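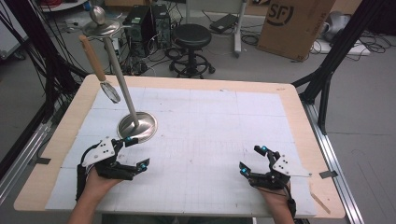

An afternoon at the Molell paper mill open day

I've wanted to see inside the Molell mill ever since I moved to Tovstead, and this November they finally opened the doors again. I went with my neighbor Koen Van Hecke, who had packed sandwiches for a small army (we ate all of them in the parking lot before we even got in).

The tour started at 10 with Ambros Tanner, who has run the rag room for years and talks about cotton fiber the way other people talk about their grandkids. He let us stick our hands in a vat of pulp. It feels like cold oatmeal, and I got it all over my sleeve!

Next came the drying loft, up a staircase so steep I went back down it sideways. They can hang 2,000 sheets up there at once, and on a breezy day the whole loft rustles. I could have stayed an hour, but the next group was already coming up behind us. 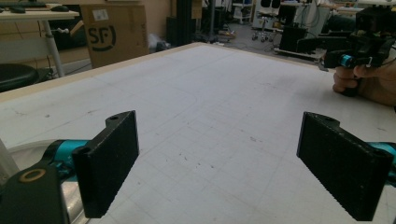 The shop was a zoo by the time we got down to it. I wanted the heavy cream writing paper, and so did everybody else, so I came home with a pack of the gray and a little notebook bound by De Smet down the road. Koen bought envelopes. He never writes to anyone, but he says he'll start.

Coffee was in the old boiler house, and the plum cake was excellent, get there before two if you want some. A man at our table, Frans Van Damme, told us the mill had 401 visitors last year and they were hoping to beat it. Judging by the line for the restroom, I'd say they did.

If you're driving, skip the main lot and park by the canal. It's a five-minute walk and you won't get boxed in by the tour buses like we did.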